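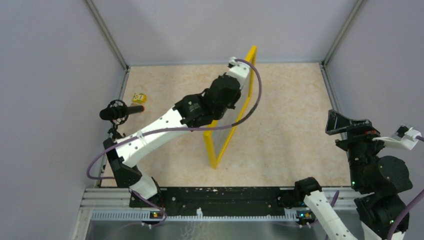 According to Huguette Guillot, a success rate is the least useful number you can take away from a robot lab, and she would sooner be told where the failures happen. She said this before we had our coats off, and the rest of the visit to Ridura more or less followed from it.

Five of us went over from Burnside on January 10, 2018. The lab is on the first floor above the loading bay, and you sign in at the goods entrance, as the front door is kept locked. We had asked to hear about the group's method for scoring two-armed tasks, which had come up in a talk in July and which two of us wanted to try on our own packing work.

The task they use is putting a picture into a frame. Barış Aydoğan chose it after a season of stacking blocks, which he said had stopped telling them anything. A frame is wide, light and easy to knock out of line, and one arm has trouble managing it alone. A person first drives both arms through the job by hand, and the recordings are used to train the controller. The present controller was trained on 946 recordings, all made by the same 7 operators.

The older way of scoring gave each attempt a one or a zero. Under the new scheme an attempt is split into 11 stages, and whoever is scoring writes down the last stage reached and how long it took. Two people score each attempt separately. Where they disagree, the attempt goes to Chukwuemeka Ogbonna, who keeps the written definitions and adds a line to them if the wording was at fault. The definitions now run to four pages. We were given a copy.
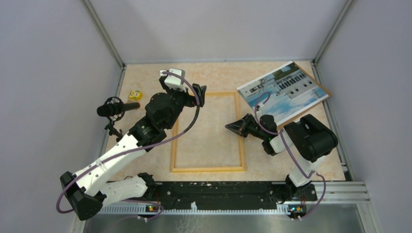 Starting positions take up a good deal of those four pages. In the early tests the operators laid everything out neatly and the controller did well, and then it did badly as soon as a visitor set the table. Positions now come from a printed list, and the pieces can start apart and at odd angles. One layout has the empty frame flat near the middle and the print off towards the back on the right, turned nearly upside down. A start like that used to be left out of the tests altogether. It now counts the same as any other.

Said Ouali asked whether the list could be made harder as the controller improved. The answer was no, at least within one series, or the results could not be compared from month to month. A new list means a new series. He was not very happy with this, and it was argued over again at lunch.

The main result we were shown came from a series of 99 attempts. Most of the failures fell in two neighbouring stages, where one gripper has to keep hold while the other changes its grip.

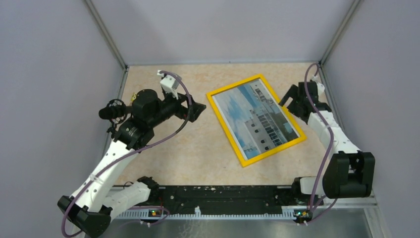
Under the old scoring those failures looked the same as an arm that never reached the frame at all. Once they were separated, the group recorded extra demonstrations for the two weak stages only, and the next series got further on the same list. Lahcen Tahiri was careful to say that this was one controller and one task, and that the gain was smaller for the layouts with the largest turns.

The scoring is slow. Each attempt takes longer to mark than to run, and I doubt we could spare two people for it. We may start with a single scorer and have a second check a sample. The forms are in the shared folder under Risari, with the definitions scanned behind them. Anyone wanting to go on the next visit should let me know, and should bring a jumper, as the room is kept cool.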